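The Matter of the Hold

The Office of Software Acceptance at Ukcombe occupied the upper floor of the east building, and its decisions were issued in writing. When the Destitz group submitted its motion planner for release, the file was assigned to Candela Montes, who had served as an examiner long enough to be given the files that other examiners sent back.

The submission was in good order. It contained the source listing, the test record, the statement of known limits, and a letter signed by Harish Lodhi on behalf of the group. The letter requested one change to the planner before acceptance. In the part of the program that dealt with placing a tool, there was a wait. After the arm had brought the tool to its final position, and before the fingers were permitted to open, the program did nothing at all for 4 seconds. The group asked for leave to remove it.

The wait had no entry in the requirements. It carried no comment in the source except the word "hold," and it was controlled by a single constant that had been copied, unchanged, through every version of the program on record. Mr. Lodhi's letter noted that the perception module now reported the position of the handle many times in each second, and that the planner had no further use for a period in which no command was sent. He described the wait as a remnant. He asked that the matter be settled without a hearing.

Ms. Montes did not object to the request. She did not grant it, either. The rules of the Office provided that any delay in a safety path must be traced to its author before it could be struck out, and release of the gripper had been classed as a safety path by an examiner who had since retired. She wrote to the group for the name of the author. The group replied that it had no such name. The early history of the planner had been kept at Zosley, and the Zosley records had been moved to Ukcombe in a form that preserved the text of each change and lost the name of the person who made it.

She therefore exercised her right to attend a session.

The test room was on the ground floor. Bienvenido Manalastas was the operator on duty, and Jiahui Cheng, who maintained the perception module, had come down to answer questions about it. The task was the standard one for tool placement. The right arm was to take the spatula by its handle and move it between the holder and the pink dish, in either direction, as the task list required, and the left arm was to remain clear. Ms. Montes was given a chair behind the yellow line and a copy of the task list, on which she wrote the time of her arrival.
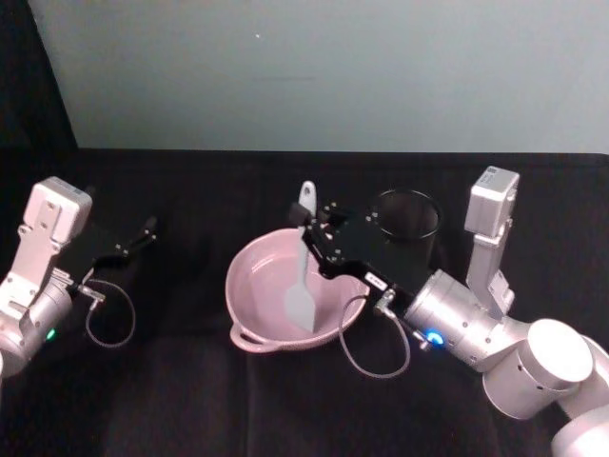
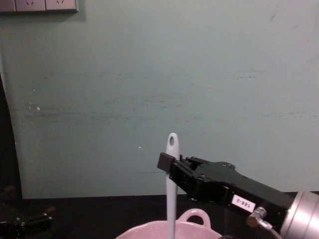
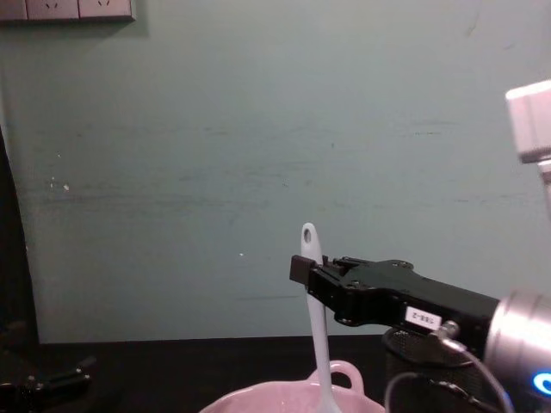
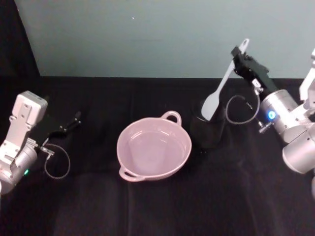

She asked that the session be run first with the constant as submitted and then with the constant set to zero. Mr. Manalastas entered both settings in the log and read them aloud, as the procedure required, and Ms. Cheng confirmed them from her own screen.

With the hold in place, each placement ended in the same manner. The arm arrived, and stopped, and remained stopped for a period that seemed very long to the people watching it. Then the fingers opened. Mr. Manalastas stated that new operators commonly believed the program had failed at this point, and that several had pressed the stop button. The training manual had a paragraph on the subject.

With the hold set to zero, the work went faster and nothing went wrong. Ms. Montes recorded this without remark. She asked Ms. Cheng whether the perception module behaved any differently in the two cases.

Ms. Cheng said that it did not. After a moment she amended her answer. The module kept a running estimate of where the handle was, and while the arm was moving, it relied for this estimate mainly on the joint readings, because the fingers covered part of the handle and the cameras could not be trusted there. When the arm stopped, the weight given to the cameras rose again. The change was gradual. She had never measured how long it took, as no one had asked her to.

"Would you measure it now?" said Ms. Montes.

Ms. Cheng required a short time to write the query. The answer that came back was a little under 4 seconds.

The finding was entered in the file, where it changed the question. The wait was no longer without effect. During the hold, the estimate passed from the joints to the cameras, and the planner released the tool on the strength of what had been seen. Without the hold, it released the tool on the strength of what had been commanded. In an ordinary placement the two agreed, and there was nothing to choose between them.

Mr. Lodhi was notified and came down from the third floor. He was courteous. He pointed out that the present perception module was newer than the hold, and that the agreement between the two figures might therefore be chance. He pointed out also that the group had a delivery date, and that a customer watching an arm stand idle over a kitchen dish did not consider what was happening to the estimate. He asked whether the Office proposed to refuse acceptance over a coincidence.

Ms. Montes replied that the Office proposed to find the author.

The search took the rest of the week. The Zosley records listed each change by number, and the hold had entered the planner at change 671. The text of the change was a single line. There was, however, a second line in the same change, in a different file, and the group had overlooked it because that file was no longer used. It adjusted the camera weighting in the old perception module. Ms. Cheng compared the old weighting with her own and reported, with some discomfort, that hers had been derived from it. She had taken the curve over whole when she rewrote the module, on the ground that it worked.

The only person on the Zosley staff list for that period who had held write access to both files was Ilgın Akyol. She had left for Cruickshank, where she was engaged in other work. The Office wrote to her on Wednesday, January 18, 2023, enclosing the two lines and asking whether she recognized them.

Her reply was placed in the file as Exhibit 2. It is given here in full.

"I wrote both lines. In August of that year we had a placement in which the tool slipped in the fingers during the approach. The arm went to the correct position and the handle did not. The planner opened the gripper, since every joint was where it ought to be, and reported success. The tool was on the floor. We repeated the fault by loosening the grip on purpose, and we found that the cameras always saw the slip if they were given time to be believed. I gave them time. I intended to replace the constant with a proper condition, so that the planner would wait for the two estimates to agree and then proceed at once. I was moved to another project before I did it. I should have written more than one word. Please convey my apology to whoever has been waiting."

Ms. Montes ordered a further session. The grip was loosened as the letter described, and 100 placements were run at each setting. With the hold in place, the planner declined to open the fingers whenever the handle had shifted, and raised an alert. With the hold at zero, it opened them every time, and each time it reported success. Mr. Lodhi attended in person and stood behind the yellow line with his copy of the task list. When the second set had reached its end he asked Mr. Manalastas to let him see the log, and he read it through to the last entry.

The decision was issued the following Monday. The request to remove the hold was denied as written. The group was given leave to replace it with the condition that Ms. Akyol had described, subject to test, and the constant was to remain in force until then. The decision directed that the condition be documented in the source, with the name of its author and the reason for it. Mr. Lodhi wrote the comment himself. It ran to eleven lines, and the Office returned it once for a spelling error.

Ms. Montes also directed that a copy of the decision be sent to Cruickshank. No reply was required, and the file was marked closed. Some days later an envelope reached the Office addressed to the examiner. It contained a second change, on paper, in a small and regular hand, with a note asking whether anyone still at Ukcombe had looked at the function that raises the arm.

Ms. Montes opened a new file and asked for the name of the author.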